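The Ferry Book

Oona Kuusisto took over the ferry book at Stovbridge in March, when the river was still high and the boat ran only twice a day. The book was a ledger with a green cloth spine. Every crossing went into it: the time, the number of passengers, and anything carried that was too big to sit on a lap.

Toivo Tuominen had kept it for most of his working life. He handed it over in the ticket hut, along with two pens and the key to the stove.

"Write down what you see," he said. "Leave out what you think."

She asked him what sort of thing people thought.

"You'll find out in a wet week," said Toivo, and he went home to his dinner.

The first wet week came soon enough. Dennis Yeoman crossed on the Monday with a wardrobe, and crossed back the same afternoon with the same wardrobe. Oona wrote: one passenger, one wardrobe. Two hours later she wrote it again. She would have liked to add that his sister had stood on the far bank with her arms folded the whole time the boat was coming in, but she put the pen down and made up the stove.

In the evenings she read the old pages. The fare had been 4 pence once. A man called Pelkonen had taken 160 hens over in a single day and brought none back. There had been a bride, a piano, and a coffin that was entered as "long box, heavy". Toivo's writing hardly changed from one year to the next, except for a stretch one autumn when it leaned over to the left and pressed so hard that the lines could be felt from the back of the page.

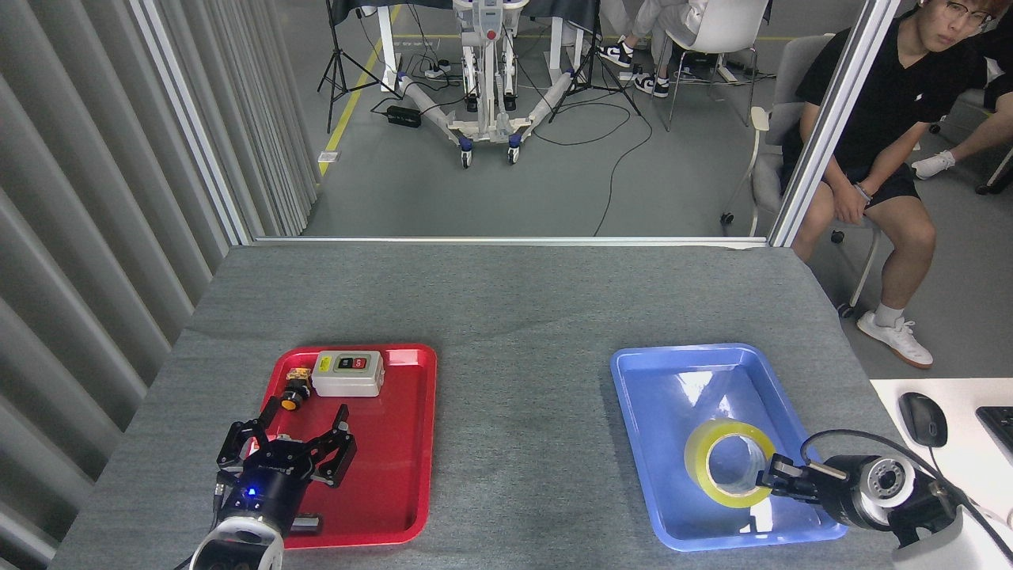
Issue 4

She asked Hilkka Kiiskinen about that autumn. Hilkka ran the shop at the top of the slipway and had known everybody's business for longer than Oona had been alive.

"That was when Kudora went," said Hilkka.

"Who was Kudora?"

"The old boat. She sank at her mooring in the night. He'd told the company she was taking in water and they'd sent him a tin of paint." Hilkka weighed out some onions. "He had to row people over himself until the new one came. Look at his hands next time you see him."

Oona went back to the hut and found the page. She had read it before without stopping. It said: no boat. The next line said: rowing boat, two passengers, one dog. After that the crossings went on down the page, in that hard slanting hand, day after day until the frost.

Toivo came by on the Thursday, as he often did now that he had nothing to do. He sat on the bench inside the door and looked at his old chair, but he didn't ask for it. Oona gave him tea. His hands were broad, and two fingers of the left one would not close around the cup.

"You never wrote down that she sank," said Oona.

"I didn't see her sink. I was in bed."

"You could have written that you'd warned them."

He thought about it. Rain was coming off the roof and into the barrel, which was full, and from the barrel down over the step.

"I wrote them letters," he said. "They've got a drawer for letters. The book's for crossings."

The bell rang on the far side. Kauko Pelkonen was over there with a bicycle and a sack of something, waving his hat as though the boat might miss him. Oona put on her coat. Toivo stood up too, slowly, and took the rope off the post for her while she started the engine.

The current was strong and she had to point the bow well upstream. Kauko talked all the way back about the price of seed. He wanted to know whether the old man was working again, and she said no, he had only come in for tea.

When she had tied up and Kauko had pushed his bicycle off up the slip, she opened the book. She wrote the time. She wrote: one passenger, one bicycle, one sack. Then she turned the book round on the counter and held out the pen.

"What's that for?" said Toivo.

"You let go the rope. I was looking at the engine, so I didn't see it."

He read her entry twice. He took the pen in his good hand and wrote under it, small and upright: rope, T. Tuominen. Then he finished his tea, which had gone cold, and asked her whether she had thought of emptying that barrel.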